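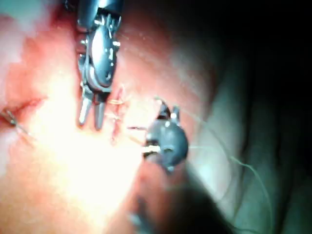 Jun 18, 2022
Skills workshop notebook, Flellico programme
Entry by Ohemaa Bawa

Purpose of entry: to record what the instrument-assisted suturing work has changed for the people who do it, ahead of the June review. Technical results are kept in the Prudwood log and are not repeated.

Staffing. Before the programme a closure exercise needed 4 people at the table. It now needs 3, with one operator seated at the console. The fourth post has not been removed. Its duties have moved to instrument preparation and to checking the record after each run, and the post holder has asked that the written job description be brought into line. I support this request. The present text still refers to holding and retracting, which that person no longer does.

Automation in use. The Dundo assist module offers a suggested path for the next stitch and will carry out the needle pass if the operator accepts it. Tying remains with the operator throughout. It was agreed at the start that acceptance would be given stitch by stitch, and I see no grounds for changing this. Two colleagues have asked for a setting that accepts a whole row at once. The request has been noted and declined for the present.

Attention. Operators report that the work is lighter on the hands and heavier on the eyes. With manual work the thread gives some warning through the fingers before it pulls too tight. At the console this has to be judged by sight, from the lie of the strand and the way the tissue moves beside it. New operators tend to look at the jaws and not at the thread. Kwofie has added a short exercise on this to the induction, to be done before any use of the assist.
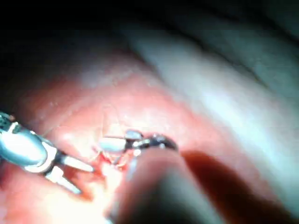 Small areas where the surface is already disturbed call for the most judgement, and it is here that operators most often refuse the suggested path. Refusals should be entered with a reason, however brief. "Did not like it" is acceptable. A blank is not. At present the form allows a blank, and Kwofie will ask for the field to be made compulsory.

Time. Console sessions are limited to 38 minutes, followed by a change of operator. Several staff consider this too short, as the change itself interrupts the work. Others, mainly those with longer experience, would keep it. No alteration until the eye strain forms have been read.

Keeping of manual skill. Some 300 stitches have been placed with the assist to date. The same operators have done very little by hand over that period, and two of them raised the matter with me separately. I propose that each operator complete a manual closure at the bench every month, signed off by a colleague who is not their line manager. This will need bench time, which at present goes to instrument cleaning in the mornings.

Speech at the table. The table staff cannot see the operator's face and have begun to announce each instrument change aloud. The practice arose without instruction and should be written into the procedure. Wording to be agreed with the table staff themselves.

Outstanding:
Job description for the fourth post (O. Bawa).
Compulsory reason field on the refusal form (Kwofie).
Bench times for manual closure, once the cleaning rota is known.
Spare headset for the table side. The present one has a loose lead.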